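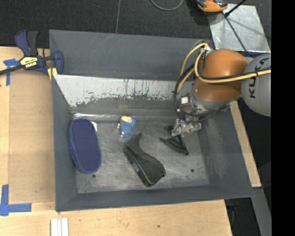
A slipper, a small toy and two black pieces in the gray bin.

Community News / Reuse & Repair

The odd things bin: what we learned from sorting

By Corina Costache

Many of you asked me what happens with the things that have no pair, no box and no name on them. In the Vultcombe reuse room we call them "the odds." A single slipper is odd. A small doll is odd when it comes between the winter coats. Until December we kept all of them in bags under the stairs, and I must admit that I did not like to open these bags.

Now we put the odds in a wide bin on the work table, only a few at a time. It was the suggestion of Flora Guthrie, who sorted mail for many years before she came to us. When the bin is full, the small things go to the bottom and we forget them. With a few pieces in it, you see each one and you can decide quickly.

The decision is simple enough. Shoes and slippers wait on the shelf for 282 hours of opening time, which was the number Greer Haldane calculated from our old calendar (please ask her, I did not follow the whole explanation). If the second one arrives, we tie the two together with string. If it does not arrive, the single one goes to the textile sacks. Last winter 400 single shoes passed over this shelf and I was surprised how many found their partner — often it was brought by the same family, some weeks later, from the back of a car.

Toys go to Yamila Painemal. She checks the seams and the eyes, and washes what can be washed. Please do not send toys with batteries inside, we have no good place for them.

Black things are the most difficult for me. In a black bag they are invisible, and more than once I have thrown out a bag which was not empty. So I ask you kindly: use a clear bag, or a paper one, and write on it what is inside. Even one word helps.

We also need more string and two flat boxes for the shelf in the Dalgleish Street entrance. Dexter Tran has the key to this entrance and can take your things in the mornings, but he asks that you ring first and do not leave bags on the step — the rain comes in there.

If you are missing a slipper, come and look. The left ones are on the lower shelf.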